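August 16, 2019

# Does the Irkville library still sound like a library?

For my semester project I wanted to know how loud our town library gets, and whether the people who study there mind. I picked it partly out of self-interest - I do most of my readings on the second floor and my favourite desk is right by the stairs.

I borrowed a sound meter from the Pimentel building and took readings at 4 spots: the front desk, the kids' corner, the stairs and the quiet room. I went back over and over between November and the end of winter, and ended up with 1409 readings. My goal was 2000, but exams got in the way and I also lost a whole notebook page to a leaky water bottle.

I handed out a paper survey too, and got 46 back. Some people wrote me little essays in the margins, which I loved! 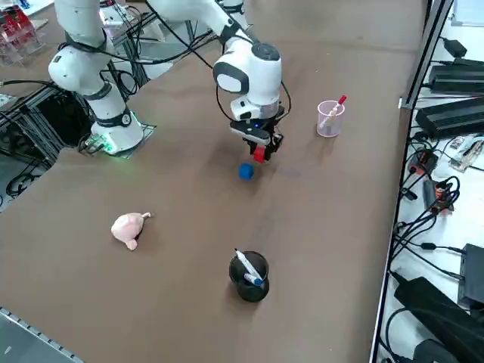 *4 min read*

The quiet room was the quietest spot, no shock there, but only in the mornings. After school lets out the noise from the stairs comes straight through the door, and my afternoon readings in there look a lot like the ones from the front desk. The kids' corner was loud in short bursts (story time, mostly) and then pretty calm.

What surprised me was the survey. Hardly anyone complained about voices. They complained about the Binditz photocopier, which beeps after every single page, and about chairs scraping on the bare floor. One person asked for felt pads under the chairs and underlined it twice.

If I did this again I'd use a meter that logs by itself. Writing numbers down by hand meant I was always late for the next spot, and my evening data is thin. I'd also like to compare with the branch at Stidevari, where they've got carpet all the way through and the colour-coded floor plan puts the copier in its own room.

I've left a copy of the survey at the front desk, in the blue binder.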